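Home | News | Business | Jobs | Community | Sport | Contact

We use cookies to improve your visit. By continuing to use this site you accept our cookie policy.

Robot arms to take over button testing at Plurnel plant
May 11, 2019
By Clodagh Breathnach

Staff who test control panels by hand at the Sistutico factory in Plurnel will move to other work over the coming months as the company brings in robot arms to do the pressing.

The plant makes keypads and switch panels for lifts, cool rooms and packing machinery. Every panel that leaves the building has each of its buttons pressed several times, and until now that has been done by people sitting at a bench with a checklist. Sistutico employs 71 people at the site, 21 of them in testing.

The company told staff in January that it would trial two arms on the day shift. The trial ended last month and management has now confirmed that four more will be installed before the end of the year.

Plant manager Aurel Bilgin said no one would lose their job as a result. Testers have been offered places in repairs, final assembly or a new group that will set up and look after the arms. Pay rates will stay the same for the first year, he said, and will be reviewed after that.

"Pressing buttons all day is hard on the hands," Mr Bilgin said. "We had people going home with sore wrists and we were moving them around every couple of hours to manage it. I would sooner have them finding out why a panel has failed."

Workers spoken to at the gate had mixed views. One tester, who has been at the bench for nine years and asked not to be named, said she was glad to be rid of the wrist brace but was worried about the new work. "I know what a bad button feels like. I don't know computers. They've said there's training and I'll give it a go."

Another said the bench had been a good place to work because people could talk while they did it. The testers are now being spread across three areas of the building, and he expected to see less of the people he had worked beside.

Training runs for 40 hours, on paid time, in the old canteen. Much of it is done on screen. Trainees work with a computer simulation in which an arm is brought up to a panel laid out in lettered rows and numbered columns, with green buttons to be reached one at a time. They learn to call a position by its letter and number, and to judge how close the gripper can come before it blocks the view of the buttons behind it.

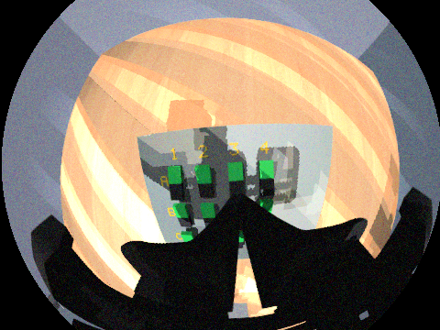 Only after passing the on-screen part do they go out to the floor and stand beside a working arm. The first group of six finished in April and a second is part of the way through. Mr Bilgin said the people who had done the job by hand were picking it up faster than the technicians hired from outside, as they already knew which faults to look for.

The union covering the site said it had agreed to the change but wanted the pay guarantee extended past the first year. Its delegates have also asked for a written limit on how many arms one person can be made to watch in a shift. Talks on both points are continuing.

Sistutico has a second, smaller factory at Kundine, where 54 people work. Testing there will stay manual for the time being. The Kundine panels are made in short runs, and the company said setting up an arm for each one would take longer than doing the job by hand.

Subscribe to our free newsletter for local news in your inbox. You can unsubscribe at any time.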